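Some house rules for hand-held grippers

I have been asked a few times now for the rules I work to when recording with hand-held grippers, so I am putting them up in one place. They started as a single page when I joined the Kulley project in May and have grown since. None of it is official. The Skollik manual covers the safety side and you should read that first.

Before you start

Charge everything the night before. Check the pads on both fingers and wipe them. If a pad has started to lift, change it; don't press it back down and hope. Open and close each gripper fully, twice, and listen for grit in the joints.

Write down the pad type and the tool number in the log. We lost 73 recordings at Kurian over the summer through someone (me) not doing this, and there was no way to sort them afterwards.

While you work

Hold the tool by the housing. Fingers stay off the linkage, even when it is only half closed, as it pinches.

Keep the cable on your side of the work and leave enough slack to turn your wrist.

Cloth should be gripped by a fold or a seam where there is one. Flat cloth slides out of the pads and you end up chasing it over the bed.

With two tools, let one hold still while the other moves. Most of my bad takes come from moving both at once.

Work at the speed you would if you were tidying up at home. Fast is fine. Jerky gets thrown out at checking.

If you drop something, carry on and pick it up with the gripper. Never reach in with a bare hand. A take with a drop in it can be kept, and one with a hand in it can't.
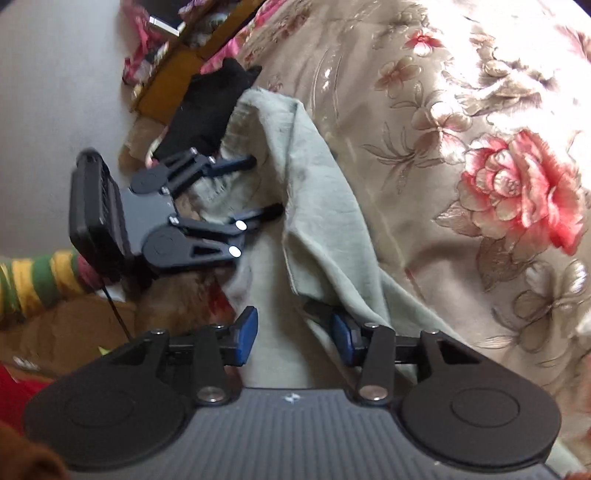

Posted 11/18/19 | Filed under: Working notes

Shiny covers need extra care. Satin throws light back, so draw the curtain or move the job to the shaded end of the bed. Dark cloth on a patterned cover is no trouble, and neither is a plain pale one.

Afterwards

Label the takes the same day. Clatanance will accept a batch of 140 at most, so split anything larger before you send it. My last lot was 373 and had to go in three parts.

Put the grippers away closed, with the cable coiled loosely beside them.

I still need to write up the rules for buttons and zips.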